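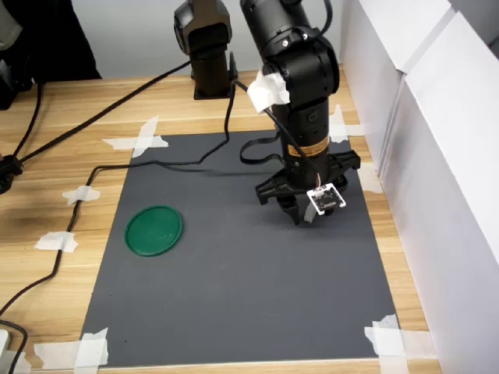 4. Carrying the errors through

Distances to faraway stars are built up in stages, and one of the real pleasures of this work is seeing how much a small change at the first stage can do by the time we reach the last. We measure the nearest stars by their tiny yearly shift against the background, use those to learn how bright a pulsating star truly is, and then use pulsating stars to reach clusters too far off for any shift to be seen. A jointed arm makes a good mental model: a slight turn at an upper joint moves the fingertips a long way, and it moves them together. The second half of that sentence is the part most often left out. An error in the first stage does not scatter our cluster distances at random; it shifts all of them in the same direction, and no amount of averaging will bring them back.

Figure 4. Links and joints in a chain. The position of the tips depends on every joint between them and the base.

Our sample contains 158 pulsating stars of the RR Lyrae type, taken from the Enley list and observed again with the Altumwood telescope. These are lovely objects to work with. Most of them brighten and fade within a single day, the rise is steep, and the shape of the light curve tells us a good deal about how much metal the star contains. Eight were set aside before fitting. Their light curves change shape slowly from one month to the next, and while that behaviour deserves a paper of its own, it makes a single average brightness hard to define.

For the remaining stars we fitted all the stages in one go using the Arkora code. The older practice, which we followed ourselves in earlier work, was to settle each stage, write down an answer with its error, and hand that answer to the next. It is quick and easy to check. What it throws away is the link between errors. Two clusters tied to the same nearby stars share whatever is wrong with those stars, so the difference between their distances is often known far better than either distance alone. The joint fit keeps this, and we were delighted by how clearly it came out.

Four sources of error are followed through the fit: the zero point of the nearby measurements, the dust between us and each star, the metal content, and the brightness scale of the camera. Of these, dust was the one that surprised us. We had expected it to act star by star, since two stars in quite different parts of the sky look through different clouds. In practice the correction for dust rests on one assumed law for how it dims blue light compared with red, and a small change to that law moved every distant cluster at once. It behaves much more like a zero point than like scatter, and we now treat it as one.

Metal content was kinder. The stars cover a wide range, so the fit could find the slope for itself with little help from outside. We tried tying the slope to the values given by Coutinho and then letting it go free, and the cluster distances hardly moved. The free version is used in everything that follows.

To test the whole chain we made ten false data sets, each with a known error put in at the first stage and nothing else disturbed. They were passed through exactly the same steps as the true data, including the rules for setting stars aside. The joint fit recovered the error we had put in, within its stated range, every time. The stage-by-stage method gave cluster distances that were just as good on average, but its error bars on the differences between clusters were far too wide, and a reader relying on them would have missed real structure. Two clusters that seem to lie at the same distance under the old method are plainly separated under the new one, and we find that very exciting!

One weakness remains. The nearby stars are few, and most lie in one half of the sky, so an error in the zero point that varied with position could slip past us. We come back to this in Section 5, where the fit is repeated with each nearby star left out in turn.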